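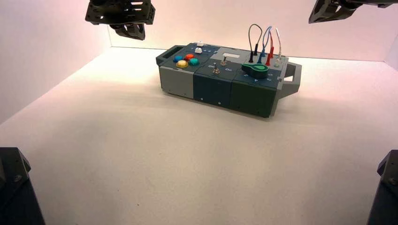 A task board with buttons, switches, a knob and cables, between two robot arms.

How a robot is shown a task

A robot arm does not know what a button is. A person has to show it. Showing a robot how to do a job is called demonstration, and there are two common ways to do it.

1. By hand. The person holds the arm and moves it through the job. Sensors in each joint measure the angle many times a second. A full turn is 360 degrees and a quarter turn is 90 degrees.

2. By remote control. The person moves a controller, and the robot arm copies the motion. This is called teleoperation. The person's hands stay out of the way, so the cameras get a clear view of the work.

Why use a task board?

A task board puts several small jobs in one place. A round button needs a straight push. A toggle switch needs a sideways nudge at the tip. A knob has to be gripped and turned. A cable is the hardest part, as it bends while the gripper is holding it.

What gets saved

The computer stores the joint angles, the gripper opening and the camera pictures. In the Furik program, the gripper opening is stored as a number from 0 to 255. Zero is fully open and 255 is fully closed.

One demonstration is not enough. The board is moved a little and the job is shown again, so the robot has to find the button each time it starts.

Words to know

Gripper: the part of the arm that holds things.
Joint: a place where the arm bends or turns.
Teleoperation: moving a robot from a distance.

Text by Jinlong Hou. Last updated 07/09/2018.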